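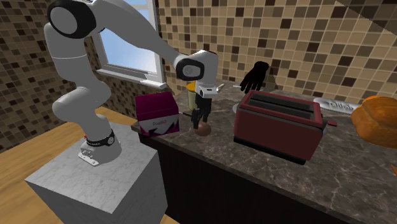 4.2 Career Moves from Television Serials to Feature Films

Performers who become known through daily serials often find that producers continue to see them in the part that made them famous. The interviews carried out for this study suggest that the problem starts well before an actor looks for film work. Contracts at Wenance, the larger of the two production houses studied, commonly limit outside appearances while a serial is on the air, and an actor may reach the end of a long run with no other recent work to show a casting director.

Our records cover 1257 casting decisions made by Wenance and Qaisi. Each decision was coded by the type of role offered, the performer's most recent screen credit, and whether an audition was held. Decisions involving background performers were left out, as were voice parts. Where a role was rewritten after casting, we coded the role as first offered.

Lina Obeidat, who spent most of her early career in a family serial, described her first film meetings as polite but short. "They had the part in mind before I sat down," she said in her interview. "It was always the younger sister." Elias Najjar reported a similar pattern, although he placed more weight on pay. Film producers offered him less than he had earned in television, and he accepted the lower fee on two occasions in order to play against type.

Casting staff gave a different account. Milagros Aranda, a casting director at Qaisi, held that familiarity is of real value to a small film, particularly outside the main cities, where audiences may choose a title by the face on the poster. She did not regard repeat casting as unfair to performers and pointed out that many ask for parts close to those they have already played. Delali Antwi, an agent, agreed in part but noted that such requests are often made on an agent's advice.

Publicity also matters. Entertainment magazines in the sample tended to introduce a performer by the name of the serial character, in some cases several years after the serial had ended. Ghada Hijazi told us that she had asked Rodus, the agency handling her press, to drop the reference from its material. Reporters added it back. She continued to give interviews, and in later ones she raised the subject herself so that she could move on from it.

Figure 1. Rendered view of a white robotic arm with its gripper above a marble countertop.

These accounts should be read with some caution. All four performers and industry workers quoted by name were still active when interviewed, and may have been careful in speaking of employers. Actors who left the profession after a serial ended were harder to reach, and their experience is taken up in Section 4.3 with material from the Grolulley archive.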